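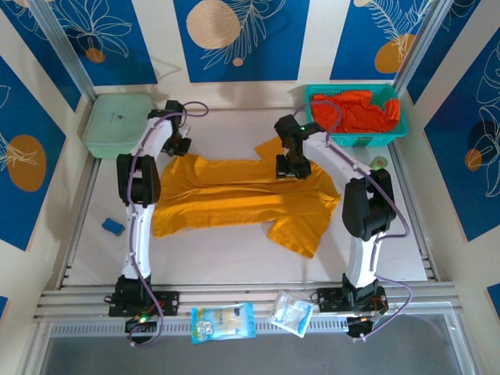 作業台の上の黄橙色のTシャツと、2本の白いアーム

Subject: Re: 「ヘミンの冬」第三部の移動ルールについて
Date: 17/03/1999

メーリングリストの皆様

いつも読むばかりで、書くのは久しぶりです。日本語は私の母語ではありませんので、失礼な言い方がありましたらお許しください。

先日の投稿に、次の質問がありました。

> Wisariのキャンペーン「Hemminの冬」を遊んでいます。
> 第三部で、プレイヤーが川を使わないで、山を越えて
> Joltanoの町へ行きたいと言いました。
> シナリオの本には川の旅しか書いてありません。
> 山の道の遭遇表は、どこかにありますか。
> それから、町に早く着いたとき、祭りの場面は
> どうすればよいでしょうか。
> うちのグループは4人で、魔法使いはいません。

私は去年の6月にこの第三部を最後まで遊びました。マスターは私です。そのときの経験から、お答えします。

まず、山の道の遭遇表は、第三部の本の中にはありません。しかし、基本セットに付いている地域の小冊子「Mindholm地方案内」の52ページに、冬の峠の表があります。題は「羊飼いの道」となっていますので、目次を見ても気がつきにくいと思います。この表は低いレベルのキャラクターのために作られていますから、第三部でそのまま使うと、少し易しすぎます。私は「狼」の結果が出たときに、狼の代わりに、第二部で逃げた傭兵たちを出しました。プレイヤーは傭兵の隊長の名前を覚えていて、戦いの前に長い交渉になりました。結局、食料を半分渡して通してもらいました。

峠の高さは、地図の端に2,322と小さく印刷されています。単位は書いてありません。私のグループではメートルと考えて、頂上の近くで毎晩、耐久力の判定をさせました。失敗すると次の日の移動が半分になります。死ぬことはない、と最初に説明しておくほうがよいです。私は説明を忘れましたので、プレイヤーが怖がって、途中で村に戻ろうとしました。

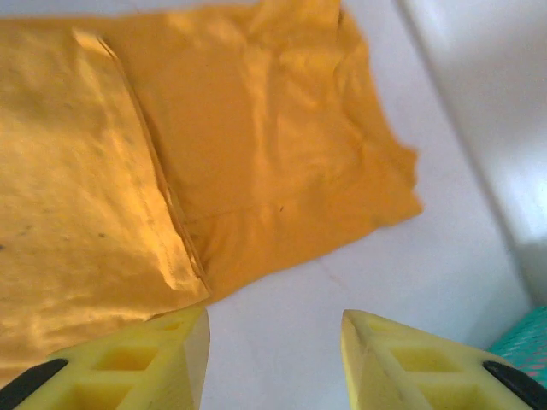
次に、祭りの場面です。本では、川の船がちょうど祭りの前の晩に着くことになっています。山を越える場合、計算すると三日早く着きます。方法は二つあると思います。

一つは、祭りの日を動かすことです。これは簡単ですが、第二部で手に入る手紙に日付が書いてありますので、注意深いプレイヤーは矛盾に気がつきます。

もう一つは、早く着いた三日間を遊ぶことです。私はこちらを選びました。町の人は祭りの準備をしています。宿屋はもう満員で、プレイヤーは粉屋の納屋に泊まりました。粉屋は本の中では一行しか説明がない人物ですが、橋の門番の兄だと書いてありますから、ここで知り合いになっておくと、最後の夜に門を開けてもらう理由ができます。本の通りに進めると、門番がなぜプレイヤーを助けるのか、よくわかりません。私は前からこの部分が弱いと感じていました。

魔法使いがいないことについては、あまり心配はいらないと思います。魔法が必要なのは、塔の地下の扉だけです。扉は呪文で開ける、と書いてありますが、私は、鐘を正しい順番で鳴らしても開くことにしました。順番は祭りの歌の歌詞の中に隠しました。歌は自分で作りましたが、日本語の韻がうまくできなくて、プレイヤーに笑われました。どなたか上手な方が作ってくださるとうれしいです。

お金のことも一つ書きます。川の旅では船賃として金貨200枚を払いますので、山を越えたグループはこのお金が残ります。Joltanoの市場には、このお金で買えるよい鎧があります。買わせてしまうと、塔の戦いがかなり楽になります。私のときは戦士が買いました。塔の番人の攻撃がほとんど当たらなくて、緊張がなくなりました。祭りの前なので値段が倍になっている、ということにすればよかったと思います。

一つ、私からも質問があります。第三部の最後で、公爵夫人が渡す指輪は、第四部で使われますか。Wisariの第四部は私の町の店ではまだ売っていません。注文しましたが、返事がありません。指輪をプレイヤーが川に捨ててしまいましたので、もし大切な物なら、戻す方法を考えなければなりません。魚の腹から出てくるのは、少し古い方法でしょうか。

「羊飼いの道」の表を直したものは、私の手元にノートがあります。手書きですが、必要な方がいれば、打ち直してこのリストに送ります。

長い文章になりました。読んでくださって、ありがとうございます。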